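Home About Classes Prices Find us Contact

About Drukgate Pottery School

We're a small pottery school on the top floor of the old Tendora building, Drukgate. Two kilns, one very slow lift. Started by Hadi Masri after years of teaching evening classes in other people's halls and carrying the clay home again after.

Beginners mostly. Hand building on Tuesday evenings, wheel throwing the rest of the week, glazing when the shelves get full. No experience needed, no exams, come in old clothes. Aprons are here, towels aren't, so bring one.
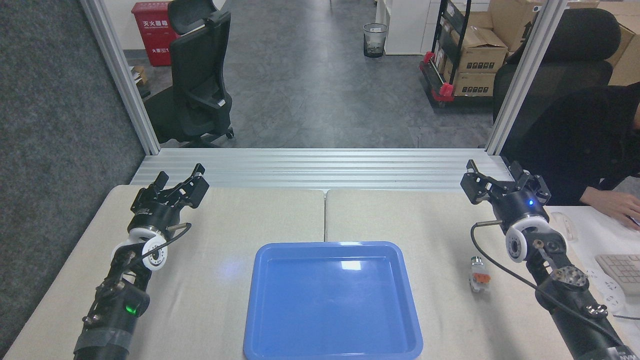
Class sizes are kept small. 25 on the books at any one time for the wheel course and a waiting list after that, so put your name down early. The next one starts in September. Six weeks, clay and both firings included. If you miss a week, tell us and we'll try and fit you in with another group. Can't always.

Members can come in outside of class. 64 shelf spaces, first come first served, label your work please!! Anything without a name goes in the reclaim bin after 60 days. Glazed pieces we keep a bit longer. Members bring their own tools, and clay is sold by the bag at the desk.

We fire for other people too. Geagea send us their tiles and we take work from home potters if you tell us what clay it is and the temprature it needs. Drop off in the morning, before ten is best. Small stuff by the shelf, big stuff ask for a price.

Parking is round the back off Brultach Lane, ignore the sign for the loading bay. Ring the top bell. If the wheels are going we might not hear, so ring it agian.

Questions, use the contact page or just come up and ask for Hadi.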